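Stalutitz Community Help
Topics > Robot learning > Collecting demonstrations

Which faucet episodes belong in my training set, and which ones should go?

asked by tapturner

I've been recording demonstrations for a faucet task in simulation and I am having way more fun with it than I should. The task is one of the stock ones in Hutard: a gooseneck faucet standing on a bare plane, with a short lever low on the stem, and the arm has to get hold of the lever and swing it open. I steer the arm with a hand controller and the recorder saves camera images, joint angles, gripper opening and the lever angle at every step. Then the whole pile goes into Tendier, which trains the policy.

My trouble is sorting. I know what a perfect episode looks like. I come in from the right, get low, close on the lever, swing it, let go. But plenty of mine are not perfect, and I keep changing my mind about what to do with the rest.

Where the hand goes

The spout and the lever are close together, and from the side camera it's easy to steer too high. In a fair number of my approaches the fingers end up at the spout outlet, with the lever still below them.
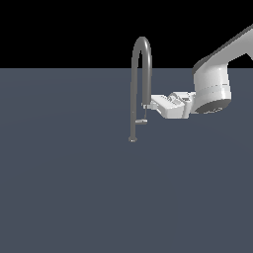 How many episodes have I recorded so far? 612, counting the ones I would be embarrassed to show anyone.

I can usually recover from a high approach. I back off a little, drop down and go in again, and the lever turns just fine. So the episode is marked as a success, since Hutard only checks the lever angle at the end. But it has this odd detour in the middle. Do I want the policy to see that? Part of me says it's a great lesson in how to fix a mistake. The other part worries it will learn that you are supposed to visit the spout first!

For comparison, the position I'm always aiming for has the fingers on either side of the lever, close in to the stem, with the whole hand sitting lower than the outlet. Once I'm there the rest is easy, and I get a silly little thrill out of it each time.

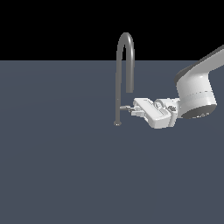 Long waits at the start

I have a habit of pressing record and then picking up the controller. In many episodes nothing moves for over 2 seconds. The faucet is there, the lever is there, and the actions are all zeros (or so close to zero that it makes no difference). I also lose some time at the end, after I've let go, because I forget to press stop.

There's a matter of views as well. The recorder saves several cameras, and depending on the episode there are stretches where a view has the faucet in it and no arm at all. I haven't trimmed any of these. My thinking was that a clean look at the faucet can't hurt, and the spout, the thin rod under it and the lever are all easy to make out when nothing is in front of them. 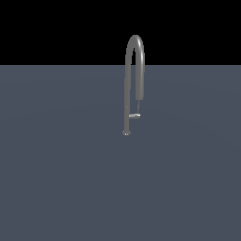

What I'd love help with

- Do I keep the episodes with a detour, cut out the detour, or throw them away?
- Do I trim the waits at both ends, and if so, how close do I cut?
- Do stretches with no arm in view do any good?
- Is there a better success check than the final lever angle?

I ran one training pass on everything, unsorted, just to see. The policy does move toward the faucet, which made me very happy, and then it hovers. It hovers a lot. Sometimes it goes for the lever after that and sometimes it stays where it is until time runs out. I have the Cairns machine at work to myself in the evenings, so retraining is no problem. It's my own time spent on sorting that I'd like to use well.

Replies

slowgrip

What a nice problem to have, and your hovering has a very likely cause. It's the waits.

Think about what the policy sees in those first steps. The arm is in its starting pose, the faucet is untouched, and the correct action according to your data is to do nothing. You have that same lesson at the start of episode after episode. If your policy only looks at the current picture and joint angles, it has no way to know how long it has been waiting already, so "do nothing" stays the right thing to do forever. Pausing in the middle of an approach while you think about your next move does the same harm, and it's sneakier because it doesn't show up when you only check the ends.

Here is the order I would work in.

Trim first. Find the first step where the commanded motion goes over a small threshold and cut to just before it. At the far end, keep a short tail after the gripper opens. You do want the policy to learn to let go and be done, so leave a few steps of rest there. Do this with a script. It is easy to write and you'll be able to change the threshold later when you find out your first guess was bad (mine always is).

Then look for pauses in the middle. Plot hand speed against time for a handful of episodes and the flat parts jump right out. Short ones I leave alone. Where I clearly stopped to think, I drop the still steps and keep what's on both sides. Be careful around the grasp, though! The hand is supposed to stay put while the fingers close, and a script that only looks at arm speed will happily delete your whole grasp. Count the gripper opening as motion too.

Then sort the detours, and I would put them in separate folders before deciding anything. A high approach that backs off and comes down is useful because it starts from a state your policy will get into by itself. The bad part is the stretch before it, where you steer up to the spout. Ideally you keep the recovery and don't train on the mistake. Tendier lets you mask steps so they stay in the file and don't count toward the loss, and I'd use that. Mark the step where you start backing off and mask everything earlier.

What I would throw out without a second look is any episode where the lever got opened by accident. If you bump it with the side of the hand and the angle check passes, that is counted as a success and it teaches shoving. You may have more of these than you think. I had a drawer task where I was very proud of my numbers until I watched the replays.

On the empty views: keep the cameras in step with each other and don't delete pictures from just one of them. If an arm is out of view in one camera and moving in another, that is normal and the policy can deal with it. The joint angles are in there too. If the arm is out of view and standing still, that's a wait, and it goes the same way as the other waits.

Hope that gets you past the hover. Please come back and say how it went, I really want to know!

boxfulofhands

just delete the bad ones and record more. sim is free

(ok, slightly longer version: I recorded a fresh set after I got better at driving the arm and it beat my cleaned up old set. Your early episodes are you learning the controller. Also vary where the faucet starts, people forget that one)

plumbline

I agree with most of what slowgrip wrote and want to add something on the success check, which was skipped.

Final lever angle is a fine thing to save and a weak thing to sort by. I use the angle plus contact. Hutard can log which bodies are touching at each step, so you can ask for both fingers to be on the lever during the time its angle changes. That takes care of accidental shoves. You can also ask that the lever is at rest and the fingers are open at the end.

I'd save these as separate columns and not boil them down to a single pass or fail. You will change your mind about what counts, and it is a pain to go back to raw files for it. A free text note per episode is worth having as well. Mine say things like "high, fixed" or "closed early" and I search them all the time.

One place I'd go easier than slowgrip: I wouldn't mask detours by hand across a set that size. Pick 10, mask those, train with and without, and see whether you can tell the runs apart. If you can't, spend the evening on recording new starts. Put the hand too high on purpose, begin recording there, and drive down to the lever. You get the recovery and there's no mistake in the file to begin with.

tapturner (follow-up)

Thank you all so much, this was exactly the push I needed. I wrote the trimming script first, and wow, there was a lot of standing around in my data. I did fall into the grasp trap on the first try, by the way – it cut the closing out of nearly everything. Gripper opening now counts as motion and it's fine.

I'm also recording the new starts plumbline described, with the hand placed in all kinds of spots before I press record. Some are right up against the faucet, and others are up high and well off to the right with nothing in the gripper and a long way to travel.

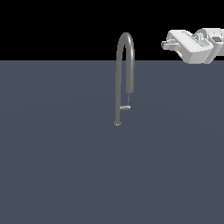

The far ones turned out to be the most pleasant to drive, because there's time to line up with the lever on the way down and I don't have to stop and think. I've started holding the controller before I press record, too. Small thing, big difference!

After 2 evenings of this I retrained on the trimmed set plus the new starts, with the accidental shoves taken out by the contact check. The hovering at the beginning is gone. It sets off right away and heads low, toward the lever. What it does now is close the fingers a bit early now and then, so the lever ends up pinched by the very tips and slips out partway through the swing. I suspect that one is me as well, I close early when I get excited.

I'll go through my notes column for "closed early" and see how many of those I've been feeding it. Still undecided on masking the old detours. I've left them in their own folder for now and will run the comparison on Cairns tonight.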